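Kaimal Parents' Group
Minutes of the meeting held December 8, 2018

Present: Shagufta Sandhu (chair), Naveed Siddiqui, Mehwish Siddiqui, Shireen Mokoena
Apologies: Shoaib Rajput

1. Previous minutes
Approved with one correction. The toddler session runs until 11:30, not 11:00.

2. Toddler session
Mehwish reported that the younger children are getting restless during story time now that the babies and toddlers share a room. She suggested moving the story to the start, before snack. Shireen would prefer to keep snack first, as several of the two-year-olds come straight from dropping off a brother or sister and are hungry by then. Agreed to try story first until the end of December and then ask the parents.

3. Bedtime talk
The talk on sleep and bedtimes went well and people stayed late with questions, mostly on early waking and on dropping the afternoon nap. Shireen has typed up her notes and will send them to anyone who asks. A second talk was requested, this time on talking with children who are slow to start. Naveed to find a speaker.

4. Money
Balance is $2317. The hall rent of $720 is due before the break. Naveed asked for $400 to be set aside for replacing the play mats and the two broken push toys. Agreed. Session fee stays as it is.

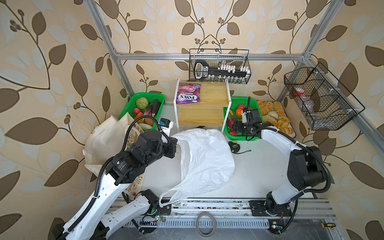

Robot arm gripping a plastic bag on a white tabletop.

5. Clothing swap
Winter coats and boots went quickly - over 10 families came in the first half hour. Very little was brought in above size 4T. Leftover baby clothes are in the hall closet and Mehwish will sort them by size. Parents are asked to put names inside hats and mittens, as the lost pile is getting large.

6. Snacks
Shoaib sent a note asking that grapes be cut lengthwise every time, and that nuts stay off the table. All agreed. The snack sheet by the door will be rewritten to say so. Shireen asked for less juice and more water. No objection.

7. Other business
Shagufta has had two inquiries from parents of twins asking for a lower fee for the second child. Held over to the next meeting so that Shoaib can take part.
The side gate still does not latch. Shagufta to call the hall again.

Actions
Naveed - speaker, play mats, rent
Mehwish - sort baby clothes
Shireen - sleep notes, snack sheet
Shagufta - side gate

Next meeting in the new year, date to be sent out by Shagufta.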